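Wednesday visit to the Lumanlan workshop

Members who signed up for the October visit met at the Lumanlan workshop at 6 p.m. to see two robot arms share one table. Bienvenido Cabanatuan gave the introduction and Marilou Dagdag ran the arms. We had 20 people, so we went in by halves and the others had coffee next door.

The table was set with small things to pick up or work around: a lime-green ring, a round tub of toy pieces, some blocks. Bienvenido said the team prefers objects like these to machined test parts – they are cheap, and each one has to be gripped in its own way.
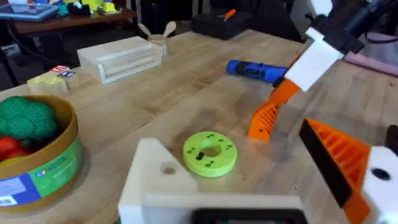
The green ring on the table, with the second arm reaching in.

Marilou explained that the ribbed orange fingers are printed in the workshop and bolted to white blocks. The current shape is the second they have tried. Shirley Naylor asked how long a pair lasts. The answer was that it depends on the job, and that they keep spares in a drawer.
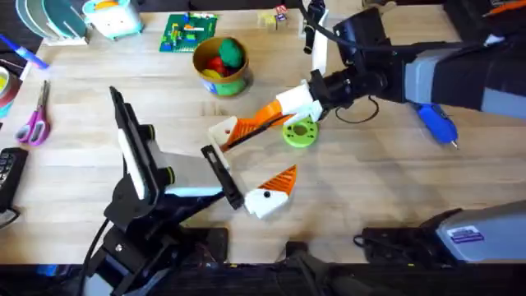 Working as a pair

Most of the questions were about how close the arms can get to each other. Marilou said that timing is harder than reach, and that an arm left waiting in the wrong place can block the other one. Ashley Sugden wanted to know if both arms run from one program. They do, and she can stop either one from her seat.
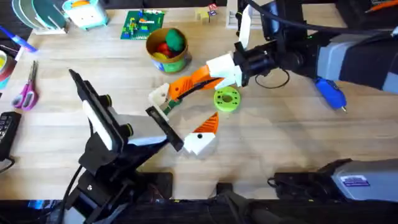

Both arms at work over the table, with the orange ribbed piece between them.

The second group got a longer talk on picking up small items. Soft or uneven shapes are the ones the team spends the most time on, and Marilou went through how the fingers are lined up before they close. 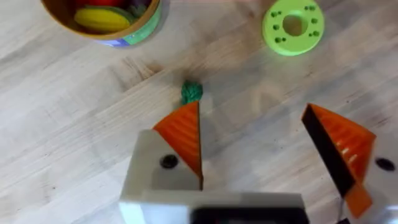
Eduardo Bañez has the handout from the evening and will send it to anyone who asks. The next visit is to Fadley, and the sign-up sheet is at the front desk. Please wear closed shoes.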